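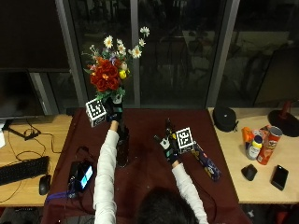 **Noemí Valdovinos**
Chargée de recherche en ethnographie des objets domestiques, projet Skultemia

**Figure 1.** Bouquet artificiel tenu au-dessus d'un vase haut et sombre. Roses rouges groupées, marguerites blanches en surplomb, une fleur jaune à droite des roses, petites fleurs violettes et roses, feuillage vert. Nappe bordeaux.

## 4. Le bouquet qui ne fane pas et ce qu'on lui fait subir

### 4.1. Un objet de faible prestige

La fleur artificielle occupe dans les enquêtes sur l'intérieur domestique une place comparable à celle du napperon : on la signale en passant, dans une énumération, entre le bibelot et le calendrier des pompiers. Les personnes interrogées ne l'aident guère. Sur les 34 entretiens du corpus d'Udthorpe, presque tous commencent par une forme d'excuse. « C'est un cadeau. » « C'était déjà là. » « C'est en attendant. » Damián Nava, qui vit depuis l'enfance dans la maison de ses grands-parents, attend ainsi de vraies fleurs depuis onze ans et a entre-temps remplacé le vase.

L'excuse mérite pourtant qu'on s'y arrête, parce qu'elle contredit l'emplacement. Les bouquets dont on nous disait le plus grand mal se trouvaient au milieu de la table, sur le buffet du salon ou face à la porte d'entrée. On ne met pas en général ce dont on a honte à l'endroit où les visiteurs posent leurs clés. Nous avons donc pris le parti de suivre l'objet et de laisser de côté, dans un premier temps, ce qu'on en disait. La présente section porte sur ses déplacements : quand le bouquet sort-il du vase, qui l'en sort, par où le prend-on, et dans quel état y retourne-t-il ?

Une précision de vocabulaire. Nous appelons *bouquet* un ensemble de tiges solidaires, qu'on manipule d'un seul tenant, et *composition* un ensemble de tiges indépendantes, disposées une à une. La distinction paraît scolaire. Elle sépare en réalité deux populations qui se jugent sévèrement l'une l'autre.

### 4.2. La prise

Le bouquet d'un seul tenant se saisit par le bas. La figure 1 en donne un cas très lisible : la main gauche enserre le bouquet près de sa base et le lève, le vase restant sur la nappe. Les fleurs se trouvent au-dessus du poing, hors d'atteinte de la main, et gardent les places que le fabricant leur a attribuées. Cette prise, que nos interlocutrices appellent « par le pied » ou, à Udthorpe, « à la carotte », domine largement dans nos observations. Elle suppose qu'on ne craigne rien pour les tiges, ce qui est précisément le privilège du faux.

Avec des fleurs coupées, le geste se complique aussitôt. On incline, on soutient, on glisse l'autre main sous les têtes, on prend garde à l'eau. Dulce Jaramillo, fleuriste à la retraite et donc témoin partial, affirme reconnaître un bouquet artificiel depuis le trottoir d'en face, à la seule façon dont on le porte : « comme un parapluie ». Nous avons soumis cette compétence à une vérification sommaire, depuis le trottoir d'en face. Elle s'est trompée une fois et a soutenu que le bouquet mentait.

Il existe une deuxième prise, plus rare, par les têtes. Elle consiste à attraper les roses à pleine main et à tirer. Nous l'avons rencontrée surtout chez des personnes pressées et chez des enfants. Les fabricants semblent la connaître : la notice de la maison Grernano, fournisseur de la plupart des bouquets du corpus, la proscrit dans une phrase imprimée en capitales, juste après celle qui déconseille d'arroser.

### 4.3. Le problème des marguerites

Un bouquet artificiel du commerce répond à une grammaire assez stable. Une masse centrale, le plus souvent de roses, donne le poids et la couleur. Quelques fleurs sur tiges fines dépassent, afin de produire un effet de cueillette. De petites fleurs bouchent les trous. Le feuillage bouche ceux que les petites fleurs ont laissés. L'exemplaire de la figure 1 suit ce programme avec application, ses cinq marguerites blanches à cœur jaune s'élevant au-dessus des roses comme des élèves qui connaissent la réponse.

Ce sont ces tiges fines qui posent problème. Dans un vase étroit, elles passent en premier et se plient ; dans un carton, elles s'écrasent et gardent la mémoire du carton. Iraís Esquivel, responsable de l'accueil à la résidence Solís, redresse celles du hall chaque lundi matin - elle dit « les remettre à l'école » - et constate chaque semaine suivante qu'elles penchent du même côté, celui du radiateur. L'hypothèse thermique a été avancée par plusieurs résidents. L'hypothèse d'un résident qui les repousse au passage, pour voir la télévision, a été avancée par tous les autres.

Nous avons relevé trois manières de traiter la marguerite récalcitrante :

1. la torsion inverse, qui consiste à plier la tige au-delà de la verticale en espérant qu'elle revienne au milieu ;
2. la rotation du vase, qui déplace le défaut vers le mur ;
3. l'ablation, toujours attribuée à quelqu'un d'autre.

La rotation est de loin la solution préférée. Elle a pour conséquence que la plupart des bouquets anciens possèdent une face et un dos, et que le dos est consternant. Lorsque le vase se trouve au centre d'une table, la notion de mur perd son utilité et l'on tourne le défaut vers la place du convive le moins regardant. Guadalupe Maldonado, chez qui nous avons déjeuné deux fois, nous a placées du côté des feuilles.

### 4.4. Le vase et son trop-plein de sens

Le vase d'un bouquet artificiel ne contient pas d'eau. Il pourrait donc être n'importe quoi, et nos interlocuteurs le savent : on nous a montré des pichets, un seau à champagne, une botte. Le vase haut et sombre garde néanmoins la faveur, pour une raison que le catalogue Grernano formule avec une franchise inhabituelle : il « dissimule les attaches ». La partie basse du bouquet, avec ses tiges trop régulières, est ce que l'objet a de moins floral. Un vase transparent l'expose. Un vase opaque permet à tout le monde de penser à autre chose.

De là une petite gêne au moment de l'extraction. Sortir le bouquet revient à en montrer le pied, et plusieurs personnes se sont détournées pour le faire, ou l'ont fait très vite, d'un mouvement qui tenait de la prestidigitation. D'autres le brandissaient avec une désinvolture complète. La différence ne suit ni l'âge ni le revenu. Elle tient à la question de savoir si le bouquet a été acheté ou reçu : on dénude volontiers le cadeau d'autrui.

Reste le lest. Un bouquet sec dans un vase sec forme un ensemble léger en bas et chargé en haut, qu'un coup de manche suffit à renverser. On y verse du sable, du riz, des lentilles, des pièces de monnaie retirées de la circulation. Madame Maldonado y conserve des noyaux d'olive « lavés », précision qu'elle a répétée. Chez Damián Nava, le nouveau vase est lesté avec les morceaux de l'ancien.

### 4.5. Voisinages

Le bouquet est rarement seul. Nos carnets comptent 3048 entrées d'objets posés à portée de main d'un vase, et leur lecture suivie est une épreuve que nous épargnons au lecteur. Deux constats suffiront.

Le premier est que la nappe fait frontière. Là où il y a une nappe, on s'efforce d'y tenir le décor, et le reste s'accumule autour. Sur la figure 1, la table est couverte d'un tissu bordeaux, tandis que les bureaux de bois clair qui la flanquent vivent leur vie de bureaux : clavier et souris à gauche, avec leurs câbles emmêlés ; à droite une boîte de Pringles rouge couchée de travers, un flacon blanc à bouchon jaune, un téléphone. Le tissu n'arrête pas tout. Un câble sombre y a pris ses aises, ainsi qu'un appareil noir à l'écran bleu allumé. Il n'en instaure pas moins une différence de régime que nous avons retrouvée dans des cuisines, des halls et une salle d'attente de dentiste, où une simple serviette en papier pliée en quatre sous le vase suffisait à tenir les magazines à distance.

Le second constat concerne la concurrence des fleurs entre elles. Les motifs floraux attirent les motifs floraux. On trouve près des bouquets artificiels des boîtes fleuries, des trousses fleuries, des sets de table fleuris ; à droite sur la nappe de la figure 1 repose d'ailleurs un objet bleu marine à imprimé floral coloré. Interrogées sur ces rapprochements, les personnes ont presque toujours nié toute intention. Dulce Jaramillo, dont le salon compte un papier peint à pivoines, des rideaux à glycines et un canapé sur lequel nous n'avons pas su identifier l'espèce, a déclaré ne pas aimer l'accumulation.

### 4.6. Le retour au vase

La remise en place est plus lente que l'extraction. Il faut viser, rassembler les feuilles qui accrochent le col, enfoncer sans forcer, puis reculer. Ce recul d'un pas ou deux est un des gestes les plus constants de l'enquête. On penche la tête. On avance, on touche une fleur, on recule encore. À la résidence Solís, Iraís Esquivel accomplit cette séquence en parlant au téléphone, sans interrompre sa phrase, et la fleur touchée est chaque fois la même. Quand nous lui avons demandé ce qu'elle corrigeait, elle a regardé le bouquet un moment et répondu que la jaune « se mettait trop en avant ».

Aucune des personnes rencontrées ne considère cette retouche comme de l'entretien. Le mot est réservé au dépoussiérage, opération annuelle, redoutée, pour laquelle on nous a décrit le sèche-cheveux froid, le pinceau à pâtisserie, la douche et le sac de gros sel secoué. Nous y revenons en section 5, où l'on trouvera aussi ce qu'il advient du sel.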